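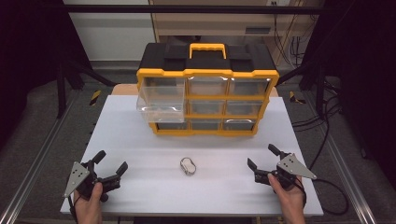

Two grippers, one clip, top left drawer open.

2021-06-20

The second pair of hand-held grippers is finished, or finished enough to use, so this post is the write-up I said I would do back in January. It covers the fingers, the side plates, the cable, and the drawer task I have been using to find out what is wrong with them. If you only want the parts that changed since the first version, skip down to the bit about the plates.

For anyone who hasn't read the earlier posts: I am trying to record myself doing small jobs with the same kind of fingers the arm will have, so that the arm can be trained on it later. The arm itself is still waiting on a power supply and I am not going to talk about it here. I rent bench time at the Plerley workshop, and everything below happened there.

The first pair was bad in ways I should have seen coming. The fingers were too long and they bent when I squeezed. You could close them on something as thin as a credit card and the tips would touch while the middle stayed open. I had also put the pivot too close to the handle, so most of the squeeze went into flexing the print. I used that pair for two evenings and then stopped.

For the new ones I made the fingers shorter and a lot thicker. They are plain blocks now, with a flat inner face. I had drawn a curved version with a small hook at the tip for pulling things open, and I still have the file, but the hook caught on everything. The blocks are dull to look at and they work better. Each finger has a small hole near the top so I can bolt on a different pad if I want to. So far I have tried a strip of bike inner tube and some of the foam tape they sell for windows. The inner tube was good for about an hour, until the glue let go. The foam tape was too soft. I went back to bare plastic and left the outside surface as it came off the printer.

Print settings, for those who ask: black PETG, four walls, infill high enough that it hardly matters what pattern you pick. I printed one finger standing up the first time and it split along a layer line when I dropped it. Print them lying down. You will get a slightly ugly face on one side and you can put that side out.

The threaded inserts are brass, put in with a soldering iron. I bought a bag of 500 from Stosar because the small bag cost nearly as much, and I will be using them until I retire. My only advice is to make the hole a little deeper than the insert. The plastic you push down has to go somewhere, and on the first mounting piece it came up through the middle and filled the thread. I cleaned it out with a tap. On the later pieces I left extra depth and had no trouble.

Now the plates. The first version had a printed bracket on the outside of each gripper, and it moved. It moved very little, but anything you fix to the bracket moves with it, and then your recording says the hand went somewhere it didn't. I replaced both brackets with triangular metal plates with a pattern of bolt holes. I had them cut by Markillow, who will do one-off flat parts if you send a clean drawing. Mine was not clean. I had two copies of one hole on top of each other and they wrote back to ask about it, which I appreciated. Turnaround was about what they said it would be.

With the plates on, the grippers are heavier than I would like. I notice it in the wrist after a long session. The weight is all on the outer side, so each hand wants to roll outward, and you spend some effort holding it level. I could drill the plates out more or go thinner. For now I take breaks.

The cable is the part I am least happy with. It comes off the gripper and goes down to the floor, and I have stepped on it more than once. I clamp it where it leaves the body so a tug doesn't go straight to the connector. I also made a loop with some slack in it, and that helped with the feeling of being pulled backward when I reached across the table. What I want is for the cable to run up the forearm and over the shoulder, like people do with long microphone leads. I have a strap for it and haven't sewn the loops on.

On to the drawers. I picked a small-parts organizer as the test job because I already had one and because it is harder than it looks. The drawers are clear plastic and light, they sit in a yellow frame with not much clearance, and the whole thing will slide across the table if you pull at an angle. The job is to open a drawer, pick up a wire clip from the table, put the clip in, and close the drawer. With fingers it takes no thought at all. With the grippers I had to learn it in pieces.

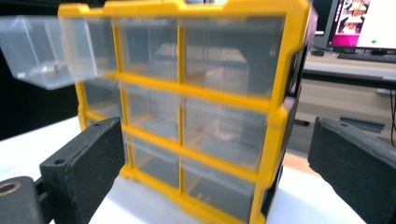

Opening is mostly a matter of which way your wrist is turned. If you pull straight out the drawer comes. If you pull even a little bit up, the back edge of the drawer binds against the shelf above and the whole organizer tips toward you. I got into the habit of using one gripper to steady the frame and the other to pull. That is also how I would want the arm to do it, so I don't count it as cheating.

There is no stop on these drawers, or none that does much. Pull too far and the drawer comes out and lands on the table, and then you have a new job, which is getting it back in. I have done that job with the grippers a few times and it is miserable. You have to hold the drawer level by its thin walls, find the opening, and push without letting the back end drop. I kept two of those recordings because they might be useful. The rest I deleted.

The clip is the other problem. It is a loop of wire that lies flat, so there is nothing to get under. Thick square fingers are the wrong shape for it. What works is to bring both tips down until they touch the table on either side of the loop and then close slowly, keeping some pressure downward. The clip turns a bit and then you have it. If you close quickly it shoots out. I lost one under the cabinet that way and did not go after it.

I tried filing a small chamfer on the tip of one spare finger so it would slide under the wire. It helped with the clip and made the drawers harder, because there was less flat face to hold the front edge. I put the square one back on. A swappable tip would solve this, and it would also be one more thing that can work loose, so I am leaving it for later.

A note on the table. It is white and smooth, and I like that for finding small parts, but the organizer slides on it too easily. Shelf liner under the organizer fixes the sliding completely. I took it out again after one session, as I would like the recordings to include the case where the thing moves and the other hand has to hold it. I may regret this when it comes to training.

Storage is starting to matter. The folder on the workshop machine had 3,951 clips in it when I checked this morning, and a good part of those are me fumbling before I learned the wrist thing. I need to go through and mark the bad ones. I wrote a small script that plays each clip at triple speed and waits for a key press, keep or drop. It is boring work but it goes fairly fast, and I have noticed things I missed while recording. For instance, I nearly always let go of the drawer with my wrist already turning away, and that nudges the drawer off square. Then it won't close cleanly on the next try. I have been blaming the drawers for that.

I am also going to change the order I do things in. Until now I mostly opened the top left drawer because it was the easiest to reach, and I would like the others to get some use. The bottom row is awkward. The fingers are thick enough that they hit the tabletop before they are low enough to get a good hold on the drawer, so I have to come in at a slant. Standing the organizer on a board would make it easier. So would a thinner finger. I will try the board first – there is a piece of shelving in the scrap bin that looks the right size.

Still to do: the arm strap, lighter plates, sorting the clips, and a proper holder so the grippers aren't put down on their faces at the end of the day. I also owe a couple of readers the drawing for the finger. The current file has a wrong dimension that I corrected with a drill, so let me fix that before I send it to anyone.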